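September 13, 2026

Sunday. Up at 6 and could not get back to sleep, so I started on the cupboard under the sink. I have been putting it off since we moved here from Trodmont in January. The door has not closed right for weeks. One of the hinges is loose and there was a bag of bags pushing against it from the inside.

I took everything out and put it on the floor on newspaper. Sponges, two dustpans, the plunger, a box of dishwasher tablets that had gone hard in one corner. A lot of shoe polish for a house where we wear sneakers. The shelf liner was stuck down with something brown and I had to scrape it off with the paint scraper. That took most of an hour. The pipe is dry. I ran the tap for a while and felt all the way around the joint to be sure.

Coffee, then the bottles.

Bottles

I had thought there would be only a few. We seem to buy a new one every time we can't find the old one. I decided that anything nearly empty would be used up this week or go out, and anything I couldn't identify would go in the box for the hazardous waste day at Milside. They take household cleaners there up to some limit, I forget what. I need to check the hours.

The clear ones are easy. With the colored ones I end up tipping them toward the window to see where the level is. The green one with the barcode on its white label is staying. The barcodes are no use to me but I like to leave the labels on, after the time I peeled one off and then had no idea what I was cleaning the bathtub with.

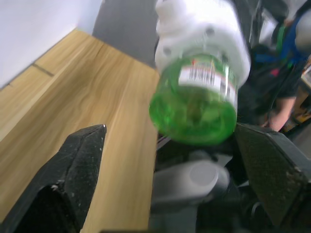 Laundry shelf

Did this after lunch. It is only the one shelf over the machine, but things get pushed to the back and stay there. Found the Bepari stain stick I accused the movers of losing. Also a single glove, a tape measure and a paper bag of clothespins from the old house. The clothespins went on the line outside where they should have been all summer.

I wiped the shelf twice. The first time only moved the lint around. There is a gray ring where the detergent used to stand and it is not coming off. I put the detergent back on top of it.

Measured for a second shelf while I had the tape measure in my hand. The Grikico ones come with brackets but they are too deep, and I would hit my head every time I loaded the washer. A plain board would do. I will ask at the lumber place if they cut to size on weekdays.

Other

The hinge is tightened but it needs a longer screw. The door closes if you lift it a little.

Walked down to the store for trash bags and came back with trash bags, bread and a melon. Paid the electric bill, which was 308 for the two months. Higher than I expected. It must be the fan in the bedroom, or the dryer.

My back hurts from all the kneeling. Soup for supper and the end of the bread. Tomorrow: screws, call Milside, return library books. Do not buy any more cleaning spray.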